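How I label grasp points for two-arm folding
4 min read

I spent most of August teaching a pair of arms to pick up clothes by the right spots, and the labeling was the part that ate my time. My method is pretty simple now, so let me walk you through it!

Step 1: Get a two-ended grip

Have each gripper take one end of the garment and spread them until the cloth is stretched loosely between them. Don't pull it tight (I did that for days, and Randi Løken kept telling me to stop). You want some slack, because the policy has to learn what bunched fabric looks like too.

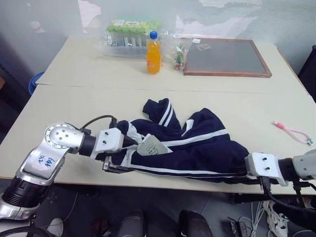

Step 2: Mark the landmarks

I open the clip in Flunlow and click on cuffs, hems and any stripe I can follow along an edge. Stripes are great! On dark navy cloth like this they give you a line to trace when the folds all blur together. Tags get their own label, or the model will happily call them corners.

Step 3: Train small, then check

Start with 409 labeled clips before you go for the full set. Mine was 1124 in the end, and roughly 12 of those had to be redone. Gregor Baxter trains on everything from day one, but I like to catch my bad labels early. Save the checkpoint and move on to sleeves.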